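Open Day at the Zulard Workshop: Photos

Zulard opened its Skirkesau workshop to visitors on 11/06/2019, and 145 people signed in at the front desk. Most of them stopped at the two-arm table, where the work was household jobs: tissue packs, shelves, cutlery. Both arms share one rail at the front edge.

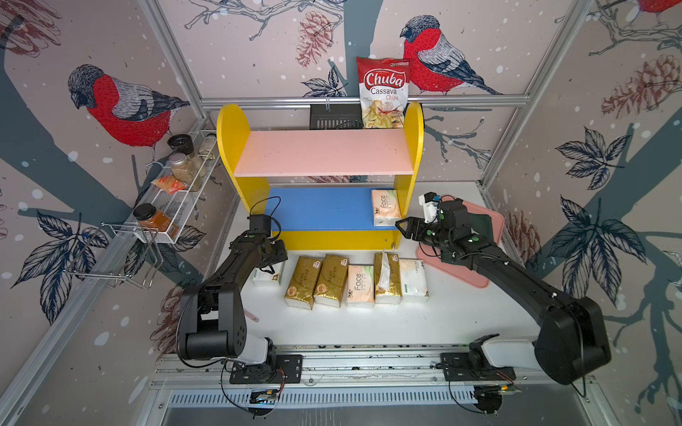 Visitors could stand on either side of the table and talk to the operators between runs. The birds on the wallpaper got a lot of comments, mostly from children. Tissue packs are soft and bend when gripped, so they make harder practice than boxes.

Knives on a folded green napkin, from the wrist camera. One has a cream-white handle, the other a rainbow finish.
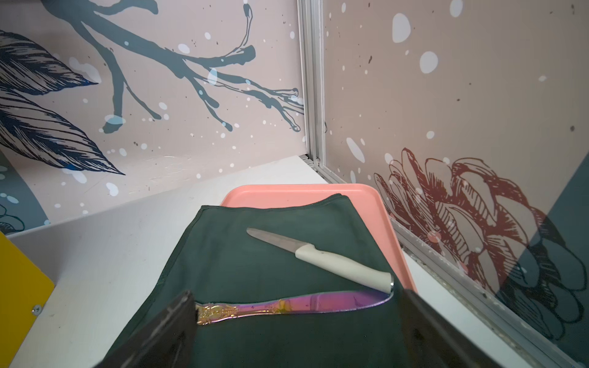 Shelf Work

The shelf has a pink board on top and a blue one below. Up close, the gripper has little room between the yellow sides. 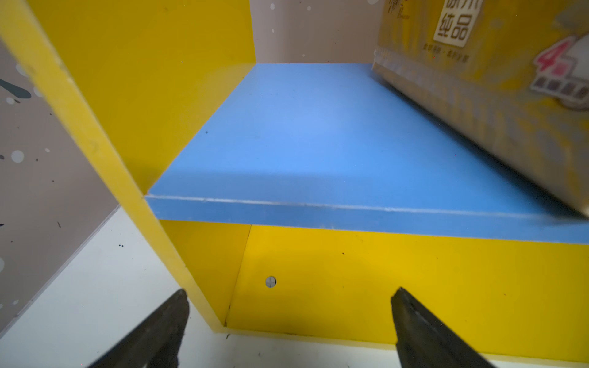

Text and photos: Drindard web desk

Drindard supplied the screens for the wrist camera views. Mac Mathúna ran the afternoon talk on grippers, which filled up early and was given a second time.

Tissue packs on both boards, with the right arm at the edge of the top one.

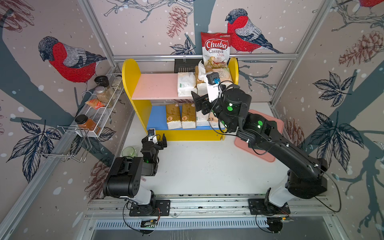

The next open day is planned for May. Groups of more than 4 should write to the workshop first.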